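Skullard Working Group on Hand-Guided Robot Teaching
Minutes of meeting held January 16, 2023, Adville workshop, back bench room

Minutes taken by Sofia Rocha. Corrections to me before the next meeting, please. I have written these up more fully than usual as two members could not attend and both asked what all the fuss was over.

1. Previous minutes

Accepted with one change. The line saying the sorting task was "learned" has been altered to "attempted". I asked for this at the time and it was left in anyway.

2. Hand guiding versus remote control

The Cordeiro people have now shown the block task both ways: by taking hold of the arm and moving it through the job, and by driving it from the desk with the hand controller. They prefer the controller. Their argument is that nobody's forearm ends up in the camera view, and that the person at the desk can work from the same picture the robot gets.

I have no quarrel with the first part. On the second, the members who tried the controller in the break were not working from the camera picture at all. They were leaning sideways to look at the bench. If the operator can see the far side of a block and the camera can't, the operator is making choices the robot has no way of copying. It was agreed that operators will sit facing the wall with the monitor only. There was some grumbling.

Hand guiding stays in for teaching contact, mainly how far to come down before closing the fingers. Several members said they could feel the board through the arm and could feel nothing through the controller.

3. The sorting task

The task as written is "group the blocks by colour". The presenter set the blocks on the wooden board and we talked through what the robot was being shown.

My objection, which I would like recorded in full, is that the wording and the demonstrations don't agree. Red and green have been going to the near left corner together, and yellow and blue to the far end. That is two groups by pairs of colours. A person coming in cold would expect four groups, or would ask. The presenter replied that the robot does not read the task sheet. True enough, but the people giving demonstrations do, and they are reading it differently from each other.

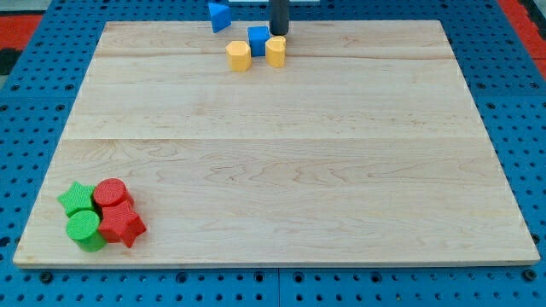
There was also the matter of order inside a group. One operator has been alternating the red and green pieces because it looks tidy. Another puts them down wherever there is room. If both sets go into the same training run, I don't see how we would tell a robot that is copying a pattern from one that is just landing near the corner. The presenter thought it would "average out". I asked what the average of a pattern and no pattern was and we moved on.

A further point on surfaces. The red and green blocks have the rough printed finish and the yellow and blue ones are smoother. So colour and texture split the same way, and we can't say which of them the system is picking up on. Agreed that Cordeiro will print a set with the colours swapped across finishes before any claim is made about colour.

4. The figures

The Ziren summary gives 344 demonstrations recorded, with 318 kept. I asked what happened to the others. The answer was that they were "not clean", meaning dropped blocks, bumps, and operators stopping to think.

I think this is a mistake. A dropped block followed by a decent recovery is worth more to us than another perfect run. At present the robot has never been shown what to do when a star lands on its side. The discarded runs are still on the drive and will be gone through again. Any with a recovery in them go back in, marked as such.

The summary also says that 3,000 demonstrations would "solve" the task. No working was given for this. The sentence will come out of the version that goes to members.

5. Request for a second controller

Ziren has asked the group to share the cost of a second hand controller so that 2 operators can record on the same day. Not approved. Members felt the first should be used properly before we pay for another – and the instructions settled. To be looked at again in May.

6. Actions

Task sheet to be rewritten so it says which colours go where and whether order matters (Sofia Rocha).

Operators' seat to be turned and the monitor moved (Adville workshop).

Swapped-finish blocks to be printed (Cordeiro).

Discarded runs to be reviewed and a short note written on each (Ziren).

No new demonstrations to be added to the set until the task sheet is done. Practice runs are fine but keep them in a separate folder, with the operator's initials.

7. Other business

The bench room key has gone missing again. Whoever has it, please put it back on the hook.

Meeting closed after tea.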